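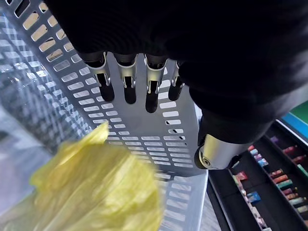 Vier Finger über dem Korb

Seit April schreibe ich meinen Einkaufszettel wieder auf Papier, und ich bin total begeistert! Vorher hatte ich eine App mit 329 gespeicherten Artikeln -- davon gekauft habe ich immer dieselben 30 (Zwiebeln, Haferflocken, Joghurt, ihr kennt das).

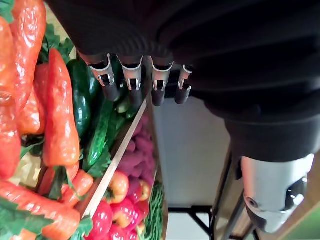 Mein Zettel ist nach Wegen sortiert, so hat es mir Siham beigebracht. Oben steht, was vorne im Laden liegt, ganz unten das Tiefgekühlte. Bei mir fängt es also mit Obst und Gemüse an, so einer Auslage wie der links im Bild, und da darf ich auch mal was Ungeplantes nehmen. Genau eine Sache!

Wir verwenden Cookies, um unser Angebot zu verbessern. Mehr erfahren | Akzeptieren
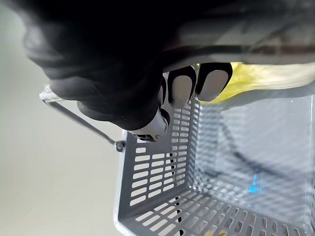

Beim Geld hilft der Zettel auch, jedenfalls in meinem Haushaltsbuch. Ich nehme außerdem keinen Wagen mehr, bloß noch so einen grauen Plastikkorb, und wenn der Henkel in die Hand schneidet, ist Schluss. Letztes Mal stand ich nach sieben Minuten an der Kasse und hatte nur den Kümmel vergessen. Den hole ich morgen, steht schon drauf.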